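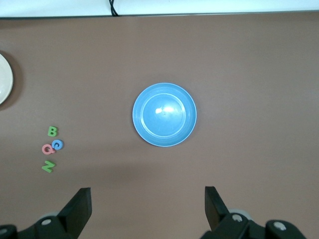 Brown tabletop with the blue plastic bowl, white plate and foam letters.

Glare on a plastic bowl over a matte table: change the lamp, the bowl or the finish?

Posted in Home > Tables and Surfaces
Tags: glare, matte finish, kids' tableware, foam letters

tranberg_flat2

The table is used for sorting activities with a four-year-old: foam letters go into a bowl or onto a plate, by color or by the letters in a name. The top has a matte brown finish and gives no trouble. The bowl is light blue plastic, shallow, with a wide rim, and it throws a hard white spot back from the inner basin, upper left when viewed from directly above. Light-colored letters are hard to make out when they land there.

Lighting is one ceiling fixture with a clear bulb and no shade. The walls are white. I have tried turning the bowl, with no change. I would like to keep the bowl if possible, as the set is already complete.

Second item. The plate casts a noticeably darker shadow than the bowl, although both are on the same table under the same fixture. Is that a sign that the plate is warped, or is it just the shape of the underside?

Third item, lower priority. What is safe for cleaning foam letters without leaving a film on the table? The last product I used left a dull smear on the brown finish that took 2 passes with a damp cloth to remove.

Amanuel Wubshet

Turning a round bowl will not move the spot. The reflection depends on the position of the light, the position of your eye and the slope of the surface, and a round bowl has the same slope at every rotation. Slide the bowl 10 inches in any direction and the spot will shift within the basin or leave it.

In order of cost:

Move the bowl. Put it on the far side of the table from the fixture and check from the child's seat, not from standing height.

Diffuse the lamp. A clear bulb is a small, bright source and gives a small, bright reflection. A frosted bulb or a fabric shade spreads the same light over a larger area. The spot becomes larger and much weaker, and the letters stay readable through it.

Dull the bowl. Fine abrasive pads will take the shine off plastic, but the result is uneven and the scratches hold dirt. I would not do this to anything that is also used for food.

Leave the table finish alone. It is doing its job.

On the shadow: a plate standing on a foot ring holds its rim clear of the table, and the gap underneath goes dark. Position relative to the lamp also matters. To test for warping, press on opposite sides of the rim in turn. If the plate rocks, it is warped or there is something under it. If it does not rock, ignore the shadow.

pukarau_3761

just use a different bowl. we have a cork one from the market and there's no shine at all. letters dont slide around in it either

Lynch

For the foam: lukewarm water and a small amount of dish soap, then rinse, squeeze and dry on a towel. Allow about 2 hours, longer for thick letters, which hold water in the cut edges. Most film comes from soap that was never rinsed out and then transfers to the table when the letter is pressed down.

Avoid spray polish on a matte top. It fills the texture and leaves shiny patches that show at low angles. If there is still a smear, wipe with plain water in one direction and dry at once with a second cloth.

Agree with the frosted bulb. I would do that before anything else.

tranberg_flat2

Update: frosted bulb fitted, bowl moved toward the window side. The spot is still present but faint, and pale letters can be read in the basin. The plate does not rock. I have not washed the letters yet. The bottle that left the smear was Jarora surface spray, used on the letters and the table together, so I will keep it off both.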